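Skarkesano Playback Set: Data Card

By Zineb El Khatib
11/11/19
4 min read

Summary

The Skarkesano Playback Set is a collection of 697 line-level recordings made from the analog outputs of domestic network music players. It was prepared at the Ellery audio laboratory for the study of noise, channel balance and output level in home equipment. The set is issued with a table of settings and a plain-text log for each session.

This card covers the current release only. Users of the earlier trial release should discard their copies of the settings table. Two columns in that table, output level and filter mode, were exchanged for part of the Cornisberg sessions.

Contents

The release has three folders.

recordings/ holds the audio files, in uncompressed stereo. File names give the session code, the player code and the track code, in that order.

tables/ holds settings.csv and tracks.csv. Each row of settings.csv matches one recording by file name. An empty cell means that the player offers no such setting. The word "unknown" means that the setting exists but was not noted at the time.

logs/ holds the session logs as typed by the operator. Spelling has been left as found. Remarks on the sound of a player are personal opinion and should not be treated as data. 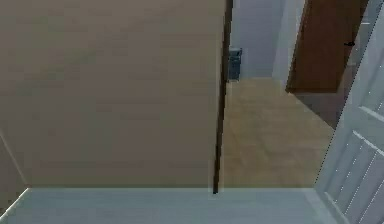
Figure 1. Beige wall and pale floor.

Recording procedure

Every player was reset to its factory settings and left playing for 20 minutes before the first recording. Players were connected to the laboratory network by cable. Where a player has no cable socket, the wireless connection was used and the log says so.

Output was taken from the unbalanced sockets at a fixed level wherever the player allows it. On players with a variable output only, the volume was set to maximum and then lowered until the test tone no longer clipped the recorder. The chosen position is given in settings.csv as the figure shown by the player or its control app. These figures do not follow a common scale and cannot be compared between makers.

Displays were switched off where the menu permits. A small group of players was recorded again with the display on – these files carry the letter D after the player code.

The test material consists of tones, a silent track and short passages of music recorded at Tamorholm for this purpose. The silent track is a real file played from the server, so the output stage remains active throughout. It should not be confused with the pause recordings, which carry the track code P.

We use cookies to remember your reading preferences. Accept | Manage settings

Intended use

The set is suitable for comparing measurement methods, for testing software that detects hum or dropped samples, and for teaching. It is not suitable for ranking products. Most models are represented by a single unit, several of them bought used, and some had been serviced before they reached the laboratory. Player codes have been assigned in place of brand names, and requests for the key will be declined.

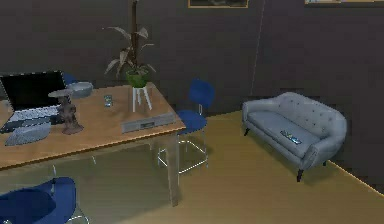

Skarkesano Technical Papers, Vol. 3, p. 20

Known issues

Low-level hum is present on the left channel in the first Cornisberg session. The cause was a damaged cable shield. The recordings have been kept and are marked "cable" in the notes column.

Around 200 files begin with a short stretch of recorder noise before the player starts. It has not been trimmed, as the start delay may be of interest to some users. The column start_offset gives the point at which playback begins.

Two players updated their firmware during a session. Both versions are listed in the log, but the exact moment of the change is uncertain. Files from these sessions are best left out of any study of filter behavior.

Terms and maintenance

The set may be used and redistributed for research and education, provided that this card is included without changes. The Tamorholm music passages may not be released separately from the set.

Corrections should be addressed to Zineb El Khatib at the Ellery laboratory, with the full file name and the release date. Accepted corrections are entered in the tables at the next release – audio files are never altered under an existing name. The next release is planned for August and will add recordings from digital outputs.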